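Scraping a plate into the bin: setting up the tilt move on a home-built arm

Drundetmont build notes, part 4. Last revised 29 March 2020. 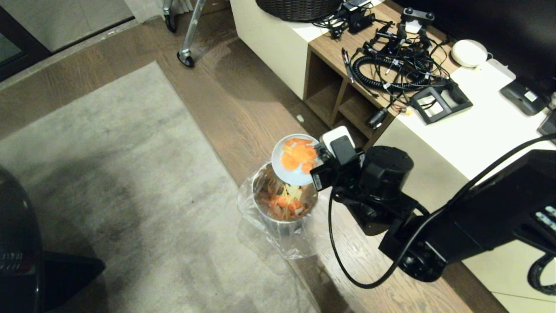
The move has three stages: approach, tilt and return. Each is stored as a separate set of joint positions, so that one can be retaught without touching the others. Part 3 covered gripping a plate by its rim. The grip settings from that part are used here unchanged.

What you need

A working arm with wrist rotation, a light plate, a lined bin and a bowl of chopped vegetables. Carrot slices are suitable for testing. They hold their shape, leave little residue and are easy to find on the floor. Avoid anything in sauce until the move is reliable.

Setting the approach

1. Put the bin on a hard floor and mark its position with tape. A rug will let it creep.
2. Fold the liner well over the rim. Keep the loose part low, where the plate cannot catch it.
3. Drive the arm by hand until the near edge of the plate is inside the circle of the rim, seen from overhead.
4. Raise the arm until a full tilt clears the rim. Save this as position A.

Setting the tilt

5. Rotate the wrist slowly with the plate empty. Watch the cable on the underside of the arm. It needs enough slack to follow the wrist through the whole turn, and must not hang low enough to hook the bin.
6. Set the final angle. Ours is stored as 609 in the controller's own units. Yours will differ with the mounting of the wrist.
7. Set the speed. At 32 on the Stisden controller the slices leave the plate in a narrow stream. Faster settings throw them past the far side of the bin.
8. Add a pause at full tilt before the return. Flat slices stick longer than half-moons.

Setting the return

9. Bring the wrist level before moving the arm sideways. If the two are blended, anything left on the plate lands on the floor.

Faults

Plate slips during the tilt: raise the grip force one step and clean the pads. Lucero Tello replaced hers with Jastwood rubber strip and has had no slips since.

Wrist stops short: check the joint limit in the configuration file. The default is too low for this move.

Food falls short of the bin: reteach position A. Do not correct it by increasing the speed.

Part 5 covers stacking the empty plate.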